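Delorora Opens Its Packing Room to Small Makers in Sistotbridge

SISTOTBRIDGE, January 14, 2021
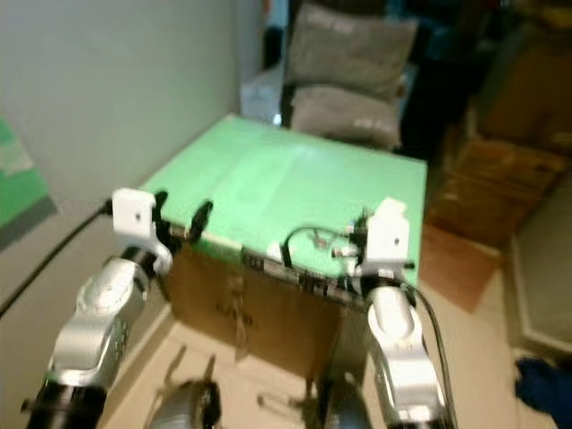
I've been packing boxes for a living since I was nineteen, so you can guess how happy I am to be writing this one! Starting Monday, Delorora is opening its packing room to anybody in town who sells things and is sick of doing it on the kitchen table.

I'm Naveed Dhanial, and I run the place. We tried this out in November with a handful of makers (candle people, mostly, plus Nijs, the ceramics studio up the hill) and sent out 2,319 parcels that month. My old record was under 2,000, and I really thought the tape would run out.

You bring your stuff, we supply cardboard boxes, paper, tape and labels, and you can pack it yourself or hand it over to us. Membership is $140 a month and covers all the plain boxes you can use in that time, up to 1,000. Printed boxes are extra and come from Asow, who need two weeks' notice, so please don't ask me on a Friday for the next Monday!

There's free parking behind the building and a loading door on the left side. Ring the bell twice, it sticks.

Sign up at the front desk any weekday from eight to five, or call and ask for me. First month is half price for anyone who joins before the end of January.

Media contact: Naveed Dhanial, Delorora, Sistotbridge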